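About Draderum

Draderum is a small company which writes working rules for robot cells and trains the people who must follow them. Nabil Haddadin and Ghislain Leclerc started it after many years in machine safety. Today we are 18 persons, in two offices, Fledley and Womar.

Our main work is with two-arm cells that handle cloth. We check the cell against the standard, then we write the house rules together with the operators. The cable is tied to the arm and must keep its loop at full reach. Hands stay outside until both arms are stopped. Every change is written in the log.
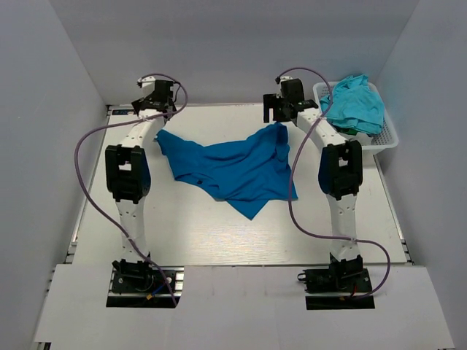 Two-arm cell with a T-shirt on the work surface.

Our rule book has 108 points and is revised each February by Saturnino Herrero. We keep it in plain language, so a new operator can read it in the first morning. More than 20 workshops use it already.

For training, please write to Jad Bataineh at the Womar office.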